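The Laundry Will Wait
By Clem Tuhiwai
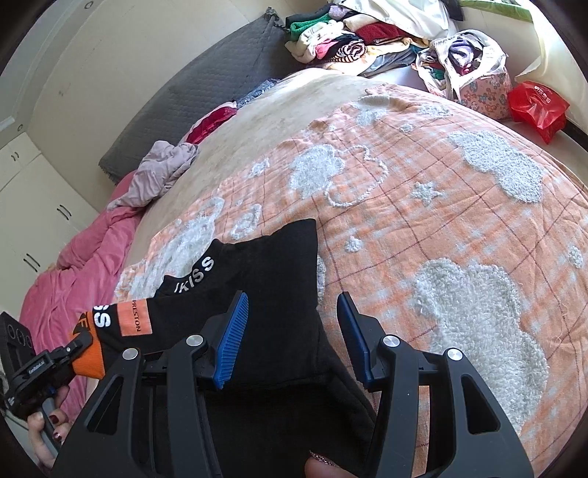 A black top with an orange cuff, two grippers, and a bed with more clothes at the far end.

Every few months somebody asks me if the robots can fold laundry yet, and they always ask it the way you'd ask after a cousin who is still finishing his degree. He's doing well, I say. He's very close.

I spent 3 years writing brochures for a warehouse automation outfit called Hostbridge, so I know what "very close" means. It means a tote of identical boxes went down a conveyor and came out the other end in good order. Boxes are wonderful. A box on Wednesday is the same shape as it was on Tuesday. Pick one up by the corner and the rest of it comes along.

Now take a long-sleeved top. Pinch the cuff and you've learned where the cuff is. The neckline is under there somewhere, the other sleeve may be inside out, and the lettering that ought to tell you front from back has rolled over on its side. My daughter can sort this out while arguing on the phone. A machine has to work out which bit of black is the garment and which bit is only the shadow in the garment, and it's doing this on a blanket with fluffy clouds on it.

The demonstrations tend to skip the blanket. Last spring I watched one from a company called Clirna, in which an arm folded a T-shirt on a white table under studio light. It took a little over 2 minutes and I clapped with everyone else. Then I drove home to Ellery, where the laundry doesn't arrive one shirt at a time. It comes as a heap with a towel in it, and something fleecy, and a bag that was never unpacked.

I'm told the price will come down to around $3000, and I believe it. I also believe I'd pay that tomorrow for something slow, provided it could work through the night and didn't need me to tidy up first. That second condition is the hard one. Most of the housework I'd like to hand over is getting the room ready for the housework.

So my answer stays the same. Grippers can hold a sleeve, and good for them. Knowing what to do with the other sleeve is a separate job, and at my house it's still mine, usually at 2255 with the dryer buzzing.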